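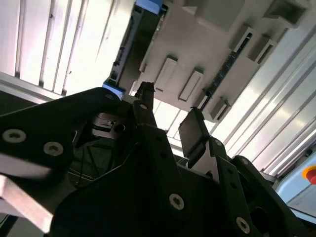 Silver hex-socket screws in matte black plates.

Plarton
Repair notes and part names, plain text edition

Plarton is a collection of 2,665 short notes written by people who repair office computers and small appliances, together with a list of the part names they use. The notes were written at the Bendance repair workshop, where the same part can have four or five names depending on who is at the bench. I started the list for new colleagues, and later we decided to publish it with the notes.

Files

notes.tsv - one note per line, 9 columns, UTF-8
terms.tsv - 1,152 part names with a preferred form for each

The columns in notes.tsv are note_id, writer_code, month, device_type, part_raw, part_preferred, action, result and note_text. Empty cells are left empty. Please do not read them as "no" - in most cases the writer only forgot to fill them.

How the names were chosen

Tzu-hsuan Ko and I read all the notes and marked each word or phrase that names a part. When we did not agree, Shuk-fan Siu made the decision. The preferred form is the one used by most writers, even if a manual would say something else. So "power supply" is preferred over "PSU" and "power box", and "memory slot" over "RAM holder".
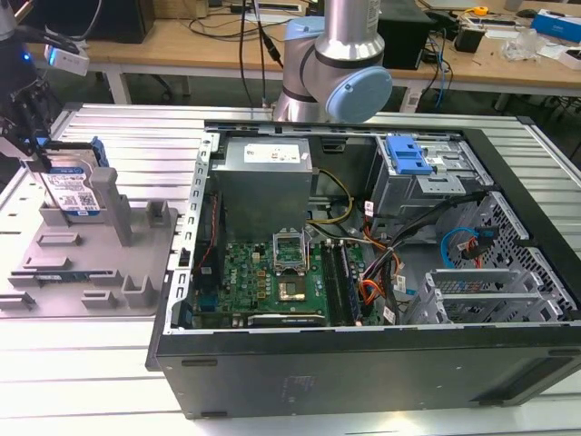

Some words gave us more trouble. "Case" can be the whole computer with everything in it, or only the outer metal. "Board" is usually the motherboard, but two of our writers use it for any flat thing with connectors. In these places we looked at the complete note before we gave a preferred form, and if it was still not clear we wrote "unsure". You can filter these lines out if your work needs clean labels.

Spelling mistakes are kept in part_raw and note_text. In part_preferred they are corrected.

Known problems

- Notes from February are short, because the workshop was moving to other rooms.
- Laptops are fewer than desktops.
- The result column says what the writer believed at closing time. Later returns are not recorded.

Privacy

Customer names, phone numbers and serial numbers were removed by hand. If you find one that we missed, please write to us with the note_id and we will make a new version.

Reading the files

Use tab as the separator and turn off quote handling. Many notes have a single inch mark in them, and spreadsheet programs take it as the start of a quoted text.

Maintained by Minttu Lahtinen. Thanks to Tien-fu Tseng for the script that checks the columns.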